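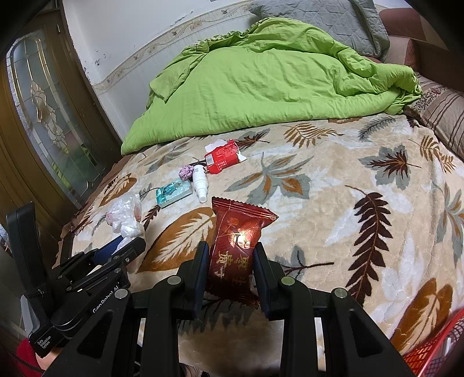
4. Moving your contacts and groups across to Skullesar

Read this section through before you press anything. The sign-up screens make the job look like two clicks. It takes longer than that, and one of the clicks can't be undone.

4.1 Before you start

You will need your Flendden login, the email address you first joined with, and your export file. Flendden says the export is ready "in moments". Allow 36 hours. If nothing has come by then, ask for it again, as the first request has probably been dropped.

Note: The export holds your contacts, your group memberships and your own posts. It does not hold other people's comments on your posts, whatever the help page says.

4.2 Importing contacts

1. Sign in to Skullesar on a computer. The phone app has an Import button, but it only opens a page telling you to use a computer.

2. Go to Settings, then People, then Bring Friends Over.

3. Choose "From file". Do not choose "Find everyone for me". That option reads your whole email address book, including your dentist and anyone you once bought a sofa from.

4. Pick your export file and wait for the list to appear. A single import stops at 1,048 contacts and gives no warning that it has stopped. If you have more, split the file and run the import again.

5. Untick "Send a friendly hello". It is ticked by default.

Caution: If you leave that box ticked, every person on the list gets a message in your name. You can't edit the message or call it back.

6. Press Finish. The green banner saying "All your friends are here!" shows up even when the import has failed, so open your contacts page and check. 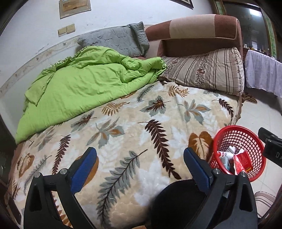

4.3 Moving a group

1. Make sure you are the group's owner on Flendden. Being a moderator is not enough.

2. In Skullesar, open Groups and choose Voicu, the group transfer tool. It is still marked as a trial version, as it was in January.

3. Paste in the group's web address and set the new group to Private. You can open it up later. Anything that goes public by mistake may be copied by search engines before you notice.

4. Choose which posts to bring. "Best of" lets the software decide, and we have not found any pattern in what it keeps. "All" is slower but at least you know what you asked for.

5. Leave the browser tab open until the counter stops. Our test group had 1,569 posts and needed 6 attempts.

Note: Polls arrive as plain text with the votes missing. Event pages do not arrive at all.

4.4 The Bulletti add-on

You will be offered Bulletti, which promises to post to both networks at once. It works for short text posts. Photo albums come out in the wrong order, and replies made on one network never reach the other. To refuse it, press the small grey "Maybe later" link under the button. The offer comes back at your next login.

4.5 Closing the old account

Do not close your Flendden account until you have checked your contacts, your groups and a few of your oldest posts. Closing it cancels any export still waiting.

Steps checked August 4, 2021. Menu names change often, so if yours don't match, look under Settings first.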